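Ticket 1512: Red table cloth creeps and bunches, items shift during layout
Status: resolved, monitoring
Component: table covering, station 2
Reported in May against the Ponow layout procedure.

Summary: the cloth moves under light items. Positions taken at the start of a session no longer match at the end.

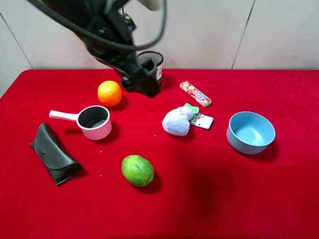
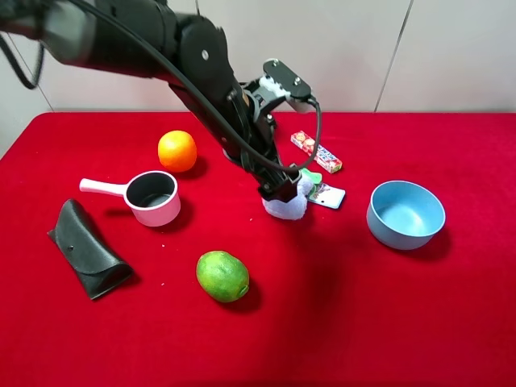 Red cloth, orange and candy package on the table in both.

Atieno Mwakalinga

Symptoms

The red cloth moves toward the front edge during a session. Drift measured at the far left corner was 2 cm over one afternoon. The far edge goes first, then the left side where it slopes down. Heavy items ride along with the cloth. Light ones turn in place.

Items checked individually:

Orange: rolls if the cloth has a ridge under it. Stable on a flat section.
Toy saucepan: rotates toward the handle side. The handle is long for the size of the pot.
Candy package: slides, keeps its angle.
Mesh pen holder: no movement relative to the cloth. It stays near the back edge and was used as the reference point.
Pale cloth: grips the red one. Picking it up lifts the covering with it if it was pressed down first.

Steps tried

1. Smoothed the covering by hand from the center out. Drift returned within the hour.
2. Rotated the covering 180 degrees. No change, so the nap direction was ruled out.
3. Weighed down the corners. Worked at the corners, but a ridge formed in the middle.
4. Wiped the tabletop underneath. Slightly better. There was dust along the back, next to the wall panels.
5. Put a Preluteo non-slip underlay between tabletop and covering. Drift below what I can read on the ruler.

The underlay as supplied is 635 mm wide and does not reach the sides. Two strips were laid edge to edge with no overlap. Overlapping them gives a step that can be felt through the cloth, and the orange finds it every time.

Comment, Sorin Bošković, 14:20
Is the underlay cut back from the rounded corner? At station 1 it showed past the cloth there and had to be trimmed.

Reply, Atieno Mwakalinga, 14:35
Cut back at both far corners. Follows the curve, not exact.

Comment, Sorin Bošković, 15:05
What about washing? The covering from the Pacheco order shrank in length and the sides came up short.

Reply, Atieno Mwakalinga, 15:10
Not washed yet. Lint roller only. The pale cloth sheds on it and the fibers show on red. I'll measure before and after the first cold wash and add the numbers to this ticket.

Resolution

Underlay stays in. Smooth the covering before items go down, and check the far edge against the wall at the break. Spare underlay is on the Witum shelf, bottom, with the offcuts.

Open: color differs between the middle of the cloth and the lower right. Could be lighting or pile direction. Tracked separately, low priority.

2 comments
0 shares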